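4.2 Arrangement of the room and of the belt station

The observations were made in February in the Nalstead room, which is shared by several groups and was not changed for our study. We wished to know how the objects around a short belt are placed during ordinary work, and how the placing influences the time a person needs to find a box and put it back. For this reason we recorded first the whole room, and only after that the station itself.

The room is divided by aluminium frames, and each frame is treated by its users as a small room with its own table. Things that belong to one table stay normally inside the frame. Things that belong to everyone, such as spare cables, crates and empty cartons, are kept along the wall. This rule is not written anywhere, but the four people whom we interviewed described it in nearly the same words.
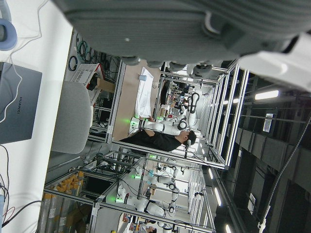
Figure 3. View across the room: a desk with a laptop, hanging cables and a crate along the wall, and a framed worktable with sheets of paper.

The paper sheets on the tables deserve a short remark. G. Tiedemann, who kept the log, noted that sheets were often laid down for one task and then stayed for the next one, so that the free surface became smaller during the day. Similar behaviour was found with cups and small tools. We did not ask anybody to clear a table before the recording, although this would have made the coding easier.

The belt station has two kinds of storage: the belt, on which a box is moved, and the shallow trays beside it, in which a box waits. In our coding scheme (Table 2) a box counts as "placed" only when its whole base is in a tray or on the belt. A box that leans on a rail is coded as "leaning" and is treated separately.

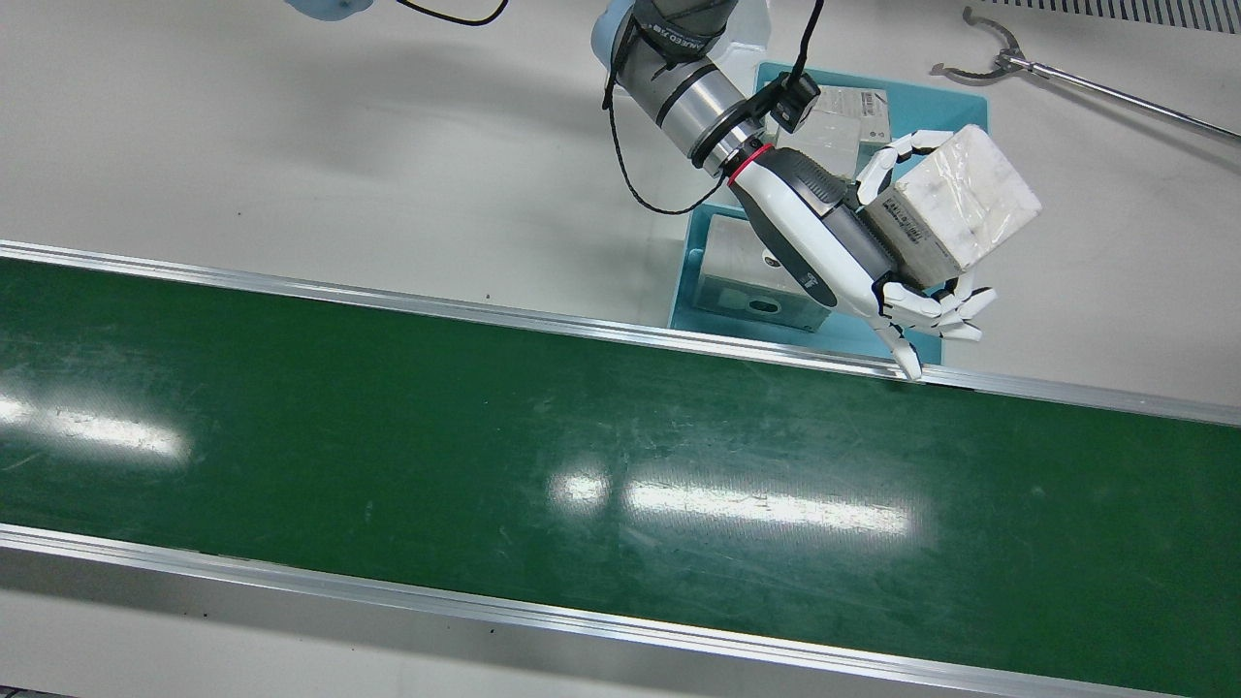 The set contained 54 boxes, of which 20 were wrapped in clear film and the others were plain cardboard. We expected that the film would matter mainly for the grip. In the log, however, it is mentioned more often in connection with the label. Under the ceiling lights the film reflects strongly, and the observers had to change their position in 11 cases before they could read the print. With plain cardboard the difficulty was another one – the surface becomes dirty after some use, and faint print is then hard to tell from a stain.

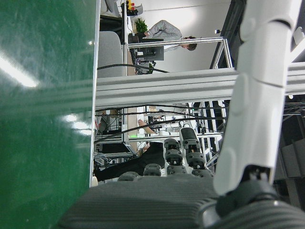

The surface of the belt is also glossy, and the two effects add to each other when a wrapped box lies on it. K. Saxena proposed to cover a part of the lights. We decided against this, as the same lights serve the neighbouring tables.

Reaching was the second point of interest. The trays stand on the far side of the rail, and a person at the end of the table can reach the nearer one by hand only with the upper body bent forward. For the farther positions a long grabber was allowed. Its use was coded with the letter G, without regard to whether the box was lifted or only pushed.

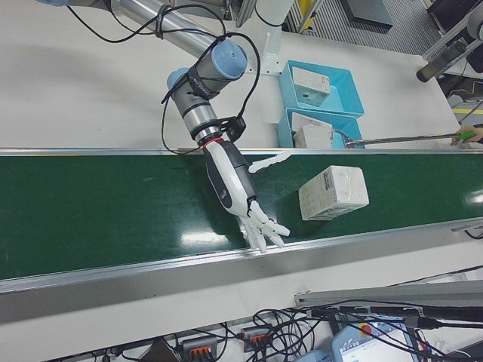 Figure 4. Belt with a cardboard box, and two light-blue bins beyond the upper rail; a grabber with a green handle reaches into the lower bin.

Two observers, R. Tomoana and T. Chuang, coded all sequences independently. They disagreed in nine cases, and all of these concerned the border between "placed" and "leaning". The cases were discussed with a third observer and are marked in the data file. The times for each tray position are given in Section 4.3.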